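The Bag Problem

My neighbor Boonsong Thepsuriya believes we will all have a robot butler within five years. He has believed this for as long as I have known him, and I have known him for more than five years. Last January he sent me a link to a machine called the Hundent, which folds towels. It folds them very nicely. The video was 54 seconds long and the towel was already flat when it started.

I wrote back asking if it could tie up a bag of junk. He said that was a silly test. I think it's the only test. Most of what I do around the house, when you get down to it, is put things in bags, move the bags, and take the things out again somewhere else.

So consider the bag. Thin plastic, see-through in places and milky in others, with something orange-brown and furry inside. You gather the neck, you pinch it, you hold on. My four-year-old niece can do this while talking about horses.
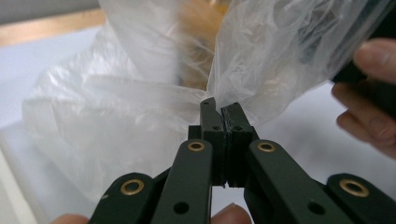
What the gripper has going for it

Two jaws that meet in the middle are fine for a neck that's already bunched up. I'll give them that. Clamp down on a twist of plastic and you have a decent grip, probably better than mine after a long day. There's a person's hand in on the job too, though, and I notice the hand has taken the upper part, where the bag does whatever it wants.

Everything after that is harder. A bag has no shape of its own. Push it on the left and it puffs up on the right. It shines where you'd like to see and goes cloudy where you need to. Daichi Furukawa, who spent years fixing packing machines in Viltmont before he retired to complain about them with me, says a factory gets around this by never letting a bag be a surprise. Same bag, same spot, same angle, all shift long. My hall closet does not run on those terms.

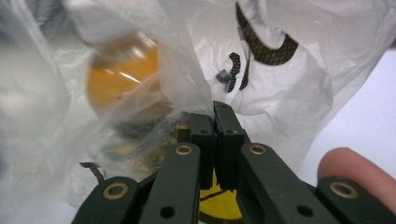 Pinching a fold of the bag, with something amber and shiny behind the plastic.

Is that a jar? A bottle? I can't tell, and I have eyes and a whole lifetime of owning jars. It matters, because you don't swing glass around the way you swing a stuffed animal.

Boonsong's answer is that software will sort it out. Maybe so. He has already picked out his butler, which costs 249 a month and can't do stairs. I told him to call me when it can get a bag open on the first try. I can't do that either, but I'm not charging anyone.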